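# Lost Time

The fault was logged at 4:10 in the afternoon as a clock error, severity low. Ragnvald Kristiansen read the entry twice and changed the severity to medium. He did not yet have grounds for high.

The Lekell arm in bay two had closed its jaw on a shoulder strap 33 millimeters from where the strap was. It had then pulled. The bag was fastened at the other end, and the arm, which had been told that bags are light and come when pulled, kept increasing force until the wrist joint tripped. The upright fell over. Okabe had been standing beside it a moment earlier, reaching for a pen.

She was unhurt. She wrote this on the form herself, in the box provided, and added the pen's location.

Kristiansen began with the arm. Joint calibration was in range. The jaw opened and closed 100 times on the bench without a missed step. He swapped the wrist sensor and got the same numbers from the new one. By six he had run out of arm.

That left what the arm had learned. The strap routine came from demonstrations recorded by hand: a person with two grippers, a bag on a stand, the same reach done over and over. There were 1180 of them in the Plorkov archive. He sorted by session and plotted left hand against right. In most sessions the two traces met at the strap, as hands do. In 201 of them, the right hand arrived late. It was always late by the same amount.

"It's one recorder," he said.

"Which one?" said Okabe.

"The one that starts its count before the right side has reported in."

She asked whether that could be shown. He said it could be shown if someone put the rig on, and looked at her, and she pointed out that she had already filled in a form that day. They called the recording room at Trekley, where the evening shift had a person free.
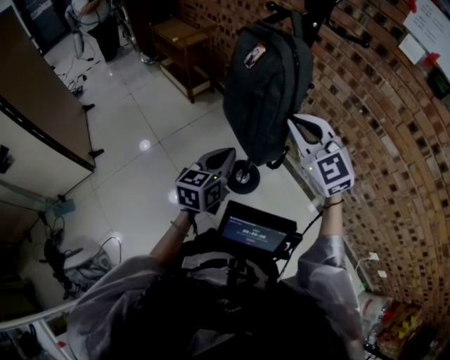
The instructions went over the phone. Hold both grippers still. Wait for the word. Start the timer, touch the jaws together once, stop. Then power the right side down and up again and repeat, with no pause after the light came on.

The first take was clean. In the second, the left hand touched at 2.4 seconds and the right hand touched the same contact at 2.7. The third take matched the second. Kristiansen had them do it again with a ten-second wait after power-up, and the gap closed.

So the light came on when the gripper had power. Everyone who used it had taken it to mean that the gripper was ready. The manual said "indicates status," and gave no further information.

"A third of a second," Okabe said. "That's all?"

"The hand was moving. The arm believed it should close a third of a second after it had already passed the strap. Mostly the strap was soft and it got away with it."

"And the pulling?"

He had been leaving that one. The late sessions explained the miss – they did not explain the force. He opened the controller settings and found the pull limit blank. A blank limit was read as no limit. According to the change history, the field had been cleared in April, during an update, along with one other field that controlled the color of the menu. The menu had been fixed the same week.

He changed the severity to high.

Under corrective action he entered three items: quarantine the 201 sessions, hold the timer until both grippers report, refuse to start with an empty force limit. Under interim measures he wrote that bay two was to remain locked out. Then he walked down and checked the lock. The upright was still on its side, with the bag attached. The jaw had a few gray threads in it, which he put in an envelope and labeled with the fault number.

Okabe's pen was under the base plate. He left it there for the photographs and added a line to the form.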